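04/08/2026. Cuaderno de taller, mesa del fieltro

Sigo con lo de la mesa. Pongo aquí lo hecho antes de que se me olvide, que luego pasa lo de siempre.

Fieltro nuevo: puesto, el azul verdoso oscuro. Compré de más, sobra un retal de 55 cm que he guardado enrollado en el armario de Sostar (balda de abajo, no doblar, que se marca). El viejo tenía bolitas por todas partes y una quemadura de la pistola de cola. A la basura. Tensado desde el centro hacia las esquinas, grapa cada 4 cm por debajo. La esquina del fondo a la derecha me quedó con un pliegue, la solté y la repetí. Ahora bien.

Biombo de ratán: detras de la mesa, en el borde largo. Antes se veía toda la pared de estanterías y distraía mucho. Las bisagras chirrían, gota de aceite pendiente. No apoyar nada en los paneles, el trenzado cede.

Moqueta: aspirada. Queda pelusa de fieltro, sale mal, pasar rodillo adhesivo.

Cosas de la mesa. El criterio de Estimau era "ordenar por tamaño" y no me convence, con tamaños solos acabas con todo lo alto detrás y no coges nada sin tirar algo. Lo que probé hoy:

- Envase transparente de tapa azul claro: esquina del fondo izquierda. Es la referencia, se coloca primero y no se mueve.
- Botellas al lado del envase. La azul oscuro se escurre y acaba inclinada contra la de agua. La dejé así, ya veremos.
- Garrafa de detergente azul, la del gato: con el asa accesible. Pesa, nunca en el borde.
- Caja azul oscuro con dibujitos: a la derecha de la garrafa.
- Jarrita negra: atrás, en el centro, pico a la izquierda. Cerámica!! ojo con los golpes.
- Paquete blanco y azul alto: encima de la caja lavanda. En el suelo de la mesa no se tenía de pie tan bien. El pulverizador transparente va apoyado en su lado izquierdo.
- Cenicero de vidrio tallado: delante de esos. Sobre el fieltro no resbala nada, muy bien. Con el hule de antes se iba solo.
- Snack envuelto: delante del envase. Cruje al cogerlo y se deforma, contar con eso.

Tiempo de colocar todo partiendo de la caja: 25 min la primera vez, demasiado. Casi todo se me fue en decidir. Con la lista delante debería bajar bastante.

Prueba de manchas en el retal (NO en la mesa): 2 gotas de detergente, dejar secar, cepillar. Queda cerco. O sea que tapones cerrados siempre antes de poner nada encima, y los pulverizadores girados a la posición de cierre si la tienen. Si cae líquido, papel a toques, sin frotar, que frotando se abre el pelo.

Lo de Jelínek: piden el mismo surtido pero con más piezas de cocina. Les dije que sí, pero hay que ver qué se quita. Yo quitaría una botella. El cenicero se queda, es lo único de vidrio con relieve y en el catálogo de Olance no hay otro parecido.

Pendiente:
aceite bisagras
rodillo adhesivo (no queda)
etiquetar la caja de transporte por fuera, esta vez con rotulador que no se borre
preguntar en Sostar si tienen fieltro del mismo lote, en octubre cambian la carta de colores y luego no casa
imprimir la lsita de colocación y pegarla en la puerta del armario
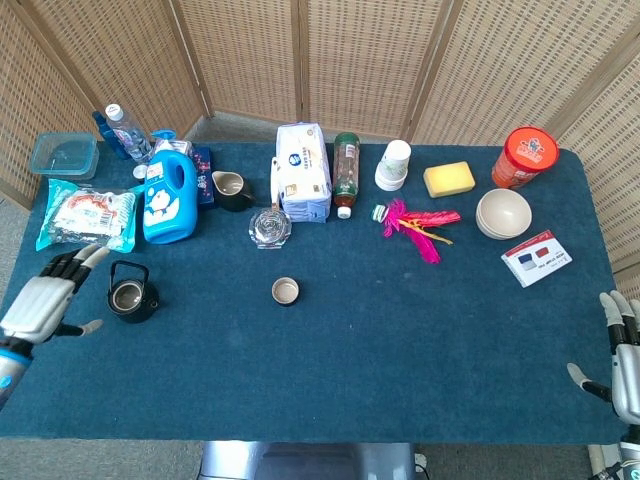 ¿Qué se hace si el fieltro coge pelusa entre una colocación y otra?
Se retira todo, se pasa el rodillo en un solo sentido, del fondo hacia delante, y se vuelve a colocar empezando por el envase de la esquina. Cepillo duro no, levanta el pelo.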